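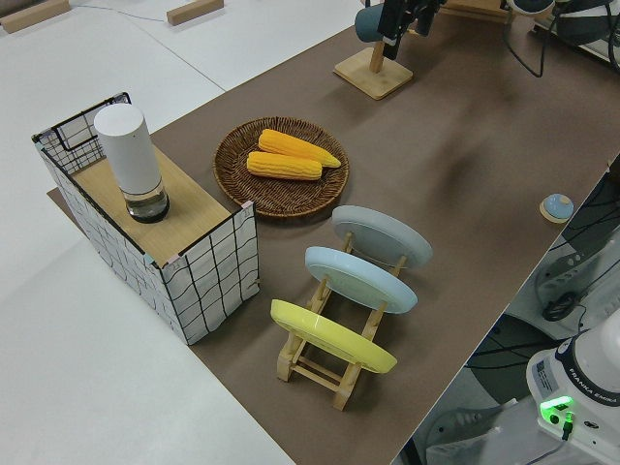
Natalia Tapia wrote to me under my last post that learning a language after forty is mostly a matter of shame, and that I should write less about grammar books and more about the shame. I thought about her comment for several days. I think she is partly right, so I will try.

I came to Enau in February, four years ago, with a certificate which said that my English was good. I had paid for this certificate and I had studied for it every evening. In the first week I went to the bakery and asked for a loaf, and the woman asked me something back, very quickly. I said yes. She looked at me and asked again. I said yes again. Later I understood that she had asked if I wanted it sliced or whole. I got it sliced, and for a long time after I bought my bread in the supermarket, where one does not have to speak.

So this is the shame Natalia means, I suppose. It is a small thing, but you carry it home with your bread.

What helped me in the beginning was a notebook. I wrote in it every phrase I heard and did not understand, even when I could only write how it sounded. "Jawanna bag" is on the first page. By now I have 594 phrases in it, with numbers, because I am that kind of person. Number 12 is "you're all right", which here can mean no thank you, please don't worry, or get out of my way. I asked three colleagues and received three explanations.

The other thing was the telephone. I was afraid of it more than of anything. On the telephone there is no face and no hands, and people say their surname as if it were one short cough. When my boiler stopped I waited two cold days before I called. My neighbour Yolanda Obi offered to call for me and I almost let her. Then she said she would only sit beside me and drink her tea, and I could do the talking. I had written my sentences on the back of an envelope. The man asked for my postcode, which was not on the envelope, and I forgot it completely. Yolanda said nothing. It came back to me after a moment, and the man was not angry at all - he was eating something, I could hear it.

I still write on envelopes before a difficult call. Now it is only key words.

About reading I have less to say. I began with novels and this was a mistake for me, as I stopped at each unknown word and lost the story. Local newspapers were better. The letters page especially, where people in Pakbridge have been complaining about the same car park for as long as I have been reading. The vocabulary repeats very kindly. I know now "eyesore", "at their wits' end" and "beggars belief".

Natalia also asked if the shame goes away. In my case it has become slower. I make a mistake and I notice it in the evening, when I am washing up, and then I feel hot in the face for a minute. Last month I told a room full of people that I was "very exciting" to be there. Rostyslav Hrytsenko was sitting in the front row and he did not smile until I did.

I buy my bread at the bakery again. Sliced, mostly. For next time I have promised to write something on prepositions, for those who were asking, and I have already 500 words of it which I don't like very much.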